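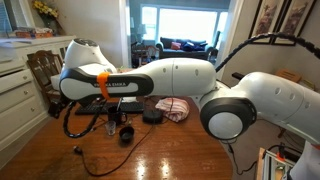

**Yasuo Imai**
Lead engineer, Saavedra project

Progress report to Jetar, period ending August

## Summary

We planned 200 supervised runs of the tabletop tasks at the Grondidside house during this period. We finished all of them, but 34 ended in a stop we did not command, and one of those stops came too late. In that run the arm kept moving after the operator had told it to halt, and it dragged a mug to the edge of the table. The mug went over. The operator was standing on the far side of the table and was not touched. We shut down powered work the same afternoon and reported it to your office the next morning.

The cause is understood. It was in our own code and our own cabling, and both have been changed. We have not gone back to full speed. The rest of this report covers what happened, what we changed, and what it does to the schedule.

## What happened

The task was towel handling. The arm is supposed to come down over the table, take hold of one edge of a folded towel, lift it clear of whatever is nearby, and set it down in a marked spot. We run it on a table with ordinary things left on it. That was agreed in the proposal and I still think it is the right test, but it does mean there is always something for the hardware to catch on.

At 2:40 in the afternoon the gripper cable caught on the handle of the mug as the arm swung back from the towel. The operator saw the cable go tight and pressed the soft stop on the Lestach screen. The arm went on with its motion and pulled the mug along with it. The operator then hit the hardware stop, and the arm held.

The hardware stop did what it is meant to do. The soft stop did not, and operators had been using the soft stop as their first choice because it is quicker to recover from. That was a habit we let build up, and I should have caught it when I reviewed the first set of logs.

## Cause

There were two separate problems.

The first was a timeout. Lestach sends motion to the arm in short pieces and checks for a stop request between them. A setting controls how long it will wait on a busy camera process before it gives up and checks anyway. It was written at 200 milliseconds. During setup we raised it to 1000 to get past a startup error, and it was never put back. Most of the time this made no difference, as the cameras were not busy. On the run in question the camera process was saving a file, and the stop request sat waiting for the full period. By then another piece of motion had already been sent.

The second was the cable. We had added length to the gripper line so the wrist could turn further, and left the extra hanging in a loop. At the low end of the reach, the loop gets to the tabletop before the fingers do.
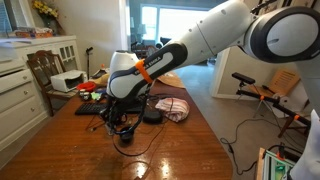 We had noted the loop touching things before the incident. It appears in the operator notes for several earlier runs, written as "cable brush, no effect," and the run was allowed to continue each time. When I went back through the 34 unplanned stops, the largest group came from the same cause. The cable would touch or drag on something, the force reading would jump, and the arm would stop by itself. We had been putting these down to the force limit being set too tight. At one point we had a change request open to loosen it. I am glad that request was never approved, and it has been withdrawn.

The remaining stops were a mix of lost camera frames and poor grasps on the towel. The poor grasps are a research question and are covered in the technical notes sent separately. The lost frames seem to be a network matter. We are still working on them and I do not have a firm answer to give you yet.

## What we changed

- The timeout is back to its original value. Lestach now refuses to start if the value in the settings file does not match the approved one.
- Stop requests no longer wait on the camera process. They are handled on their own and checked before every piece of motion is sent.
- The extra gripper cable has been shortened and tied along the arm. We gave up some wrist rotation to do this. The towel task does not need it, but the cup task might.
- Operators use the hardware stop first in any case of contact. The soft stop is for pausing between runs.
- "Cable brush" is now a reportable contact. The run ends and the table is reset.

The old operator sheet has been taken out of the binder at Grondidside and replaced.

We tested the new stop handling with the arm raised well above the table, then at low speed with soft items only. In both cases the camera process was loaded on purpose to copy the conditions of the incident. The arm stopped inside the limit on every attempt. We have not yet repeated this at full speed with hard items on the table, and I do not want to until the lost frames are explained.

## State of the task work

Apart from the stops, the runs gave us useful data. The towel grasp is better than it was in the spring when the towel is folded flat. It is still weak when the towel is loosely rolled or has another cloth under it, and Lestach sometimes treats the two as one object. Thin cables on the table also confuse it. We had expected bowls and cups to be the hard part, and they have given us less trouble.

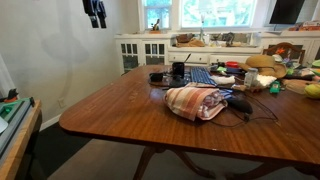 *Test table at Grondidside, with the striped towel in the middle and a second cloth showing under it.*

We will keep this kind of layout for the next round. There was a suggestion to clear the table down to the towel alone until the safety work is closed, and we did that for the stop tests, but the grasp results from a cleared table would not tell us much.

## Schedule and cost

We lost three weeks. The cup task moves back by the same amount, and the demonstration for Jetar should move with it. I would ask that a new date not be set until we have completed the full-speed stop tests.

The cost so far is small: cable, connectors, a replacement mug, and staff time that was already in the budget. If the lost frames come down to the network switch we will need to buy a new one, and I will send a separate request for that.

## Needed from Jetar

1. Agreement to the delay in the cup task.
2. Comments on the new operator sheet, attached. We are using it now but it can still be changed.
3. The name of the person who should receive contact reports. The last one went to the general office address and took a day to reach anyone.

The full run log, including the 34 stops with the cause entered for each, is in the shared folder. The video from the incident run is there too. It is missing a short section in the middle where the frames dropped.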